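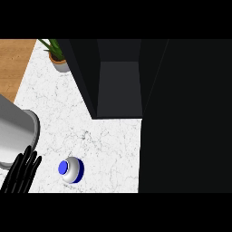 Molus marble sealer, 500 ml

I bought this in April for a kitchen counter and a small hall floor. The bottle covered both, two coats each, with a little left over.

It goes on thin with a cotton cloth and needs 80 minutes between coats. The smell is mild and gone by evening. Coffee and lemon juice are the real test. Coffee wiped off clean the next morning. Lemon still left a dull spot — a sealer won't stop acid etching, and the label should say so in larger print.

The cap leaks if the bottle is stored on its side. I would buy it again for floors.

Reviewed by Rohani Yeoh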